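Heriberto Quintero wrote:

> Could the office confirm how many members registered for the March anime screening, and whether Zarkanier will be shown subtitled or dubbed?

Dear Mr. Quintero,

Registration stands at 213. Zarkanier will be shown with subtitles, and the dubbed version will follow in the Ciletti room at 2 p.m.

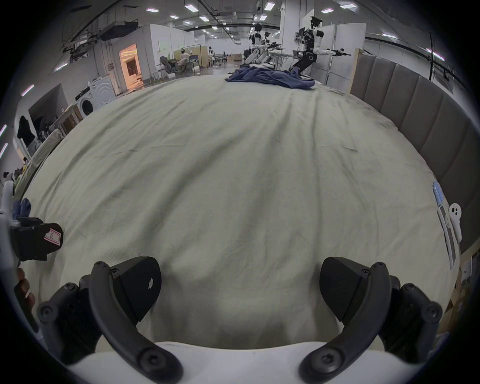
The background art session remains open to all list members. Participants will practice shading cloth, a frequent weakness in submitted drawings. A pale bed sheet with long, shallow folds makes a suitable subject — please keep the shadows light.

Regards,
Hòa Bạch
Screenings Office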